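Bench notebook, Bredeck station, August
Entry 152: right-hand gripper, cable, fingertips, bow tie stand
Written up by me after lunch, with Lorraine's corrections in brackets where she leaned over and told me I had it wrong.

Left off yesterday with the right-hand device closing a hair late, and I promised Maureen Bunting I would get to it before anyone else sat down at the station. Started at 8:30 with coffee and good intentions. The lag shows up plainly if you close both hands together on nothing: the left jaw shuts and the right one follows after it, like the slow child in a clapping game. You can live with that on a folded towel. You can't live with it on anything that has to be lifted evenly from two ends, and that covers most of what is on the list this month.

First thought was the motor, and I was wrong, and I'm glad I didn't order one. Took the white plate off (same screws as the left, but one of them had been put in with far too much enthusiasm, probably by me in June) and worked the linkage by hand. Smooth all the way. Then I put a little sideways pull on the cable while Lorraine Garside watched the readings on the Pearce monitor, and there it was, a dropout every time the wire bent toward the wrist. So the position signal was coming and going, and the controller was doing its patient best with what it got.

Swapped the cable for the spare from the drawer. [The second spare. The first one went on the left side in the spring, so there are none in the drawer now. L.G.] Thank you, Lorraine, I have put two on the order sheet. The new one is thinner than the old and I don't love how it hangs down the forearm, but it has enough slack that a full reach across the table doesn't tug at the connector. I tried it several ways, including the awkward one where you go for the far left corner with your right hand. If it starts catching on a sleeve we can put a wrap on it like the other side has.

While the plate was off I had a good look at the fingertips. Both tips on the right had gone shiny, and shiny means slippery, so I scrubbed them with the gray pad and a bit of alcohol and let them sit. They came up better than I expected. The left pair got the same treatment out of fairness. I would give them another month. Maureen would like to try the softer Adora tips when these are finished, and I have no objection so long as we do one hand at a time and write down which.

Zeroed both hands in Closero after that. For the next person, because I always forget the order: close fully, hold, press zero, open fully, hold, press save. If you save while it's still moving it will accept it quite cheerfully and you will be puzzled all afternoon. Closed count on the right now reads 276 and stays there after 3 restarts. Yesterday it wandered every time. Left wasn't changed by anything I did, which is how I like the left.

Then the table. Maureen asked whether the white sheet should be changed, as it has picked up some marks. I looked it over and decided to leave it one more week. The marks don't bother the hands any, and a new sheet means taping all over again. We do want a fresh one before the dark cloth pieces are finished, though, and if somebody is near the supply closet and feeling generous, please bring back a full roll of tape as well.

Setup for the afternoon is the bow tie and the T stand, with the tray toward the back so there's room to work in front of it. I had wanted the stand farther forward, and Lorraine talked me out of it: with the bar close to you, the wrists end up high and the plates are apt to knock against it. [They did knock against it. Twice. L.G.] So, back it went. Leave the neck band open when you lay the tie down. The loop gives you something to get a fingertip into, and a flat band on a flat sheet is a misery with these jaws.
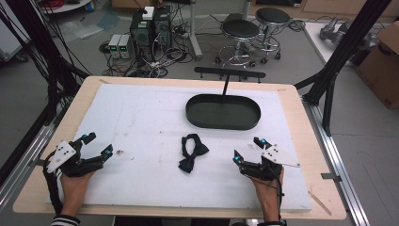

Bow tie start position, both hands open, stand at the back.

Ran a few slow closes in the air over the sheet once everything was laid out, and the pair shut together as far as either of us could tell. I know that's a soft sort of test. A proper one would be the two-ended lift with the long ruler, and I'd like to do that tomorrow morning when the station is quiet and I'm not being asked about tape.

Still open:
Two spare cables, ordered, no date yet.
One screw on the right plate has a chewed head. It holds, but replace it next time the plate is off.
Loose cables on the left upright want tying back. I keep saying so and I keep not doing it.
Ruler lift, both hands, before any more of the long items.
Ask Maureen where she put the small hex driver, the good one with the yellow handle.

Stopped at 2:40. The old cable is in the bin marked SUSPECT with a knot in it, so please don't anyone straighten it out and put it back in the drawer.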